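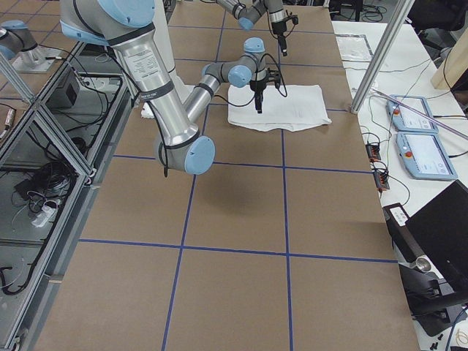 A folded white towel and two robot arms over the taped table.

28 February 2026

A few people have asked me what became of the money from the Espinoza supper, so I'm putting it all in one place.

For anyone who doesn't live in Hotport: Dardo Espinoza drove a tow truck for Prevammont. In October he was out on the Ocampo road loading a stalled pickup when a car drifted onto the shoulder and hit him. He died at the hospital that night. He left a wife and three kids, the youngest in second grade. I didn't know him well. He pulled my car out of a ditch two winters ago and wouldn't take a tip.

Tow drivers aren't treated like police or firefighters when something like this happens. There was a workers' compensation claim, and that takes as long as it takes. Meanwhile the mortgage was due every month. The payment on their house is $1,485, and Dardo's paycheck had covered nearly all of it.

The supper

We held it in the high school cafeteria. Tickets were ten dollars, kids half price. We sold 941, which is more than the cafeteria can seat, so we ran it in shifts and a lot of people took their plates home. The menu was chicken, rice, beans and a roll. The rolls ran out before the last shift and somebody drove to the store for sliced bread.

Prevammont closed its shop for the evening and brought eight trucks, parked along the front with their lights on. Some of the drivers had come from three counties over. They stood by the trucks for a good while before they came in to eat -- I think they wanted to be out there with each other.

There was also a raffle and a jar by the door. The jar had $727 in it when we closed up. The raffle was for a set of tires and a quilt, and the woman who won the quilt gave it to Dardo's oldest daughter.

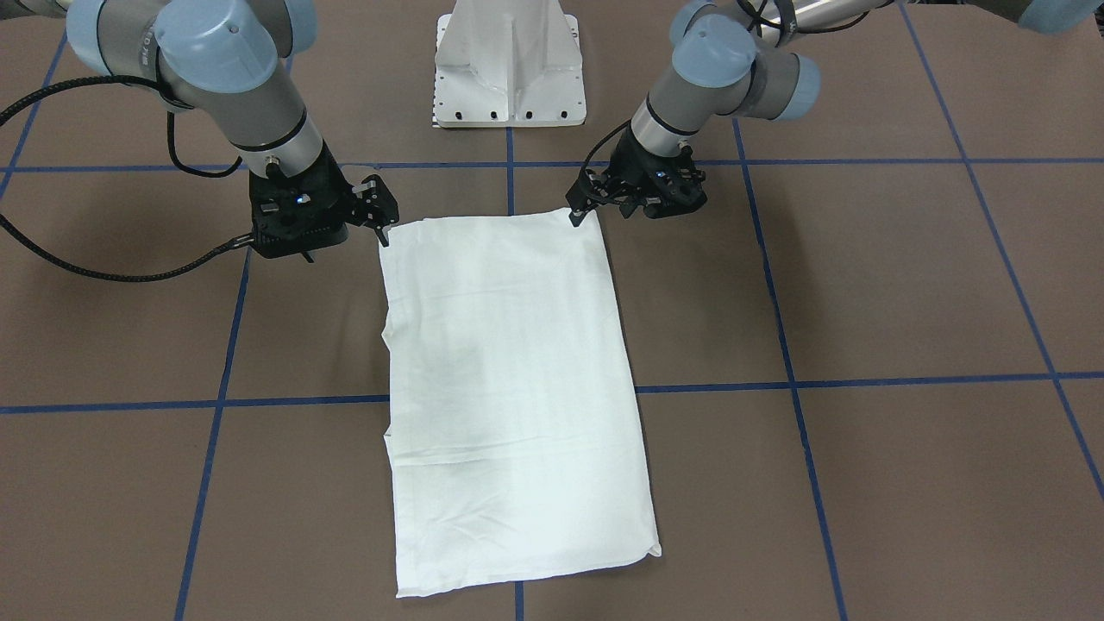

Where the money went

The loan is with Zolunent. I had assumed we could walk in with a check and pay down the balance, and you can do that, but the loan officer pointed out that a lower balance doesn't change what's due next month. With a loan like theirs the payment stays the same and you finish sooner. What the family needed was to not have a payment for a while. So the money was put in an account in his wife's name and the mortgage is drawn from it.

Every dollar of the ticket sales went into that account. The food was donated or paid for by people who don't want to be named here. The only cost that came out of the jar was $100 for the cafeteria cleaning fee, and the rest of the jar went in with everything else.

It won't pay off the house. I've heard people say around town that it did, and I'd like to correct that, mainly so nobody stops giving on account of it. The account is still open, and you can add to it at the Zolunent counter if you ask for the Espinoza account by name.

Moving over

The law in our state says to change lanes or slow down for tow trucks with their lights on, same as for a patrol car. I've driven the Ocampo road twice this week and watched cars go by a stopped truck at full speed both times. The second time the driver had his back to traffic, hooking up a chain.

His wife asked that we put that in the supper program, and we did, on the back page.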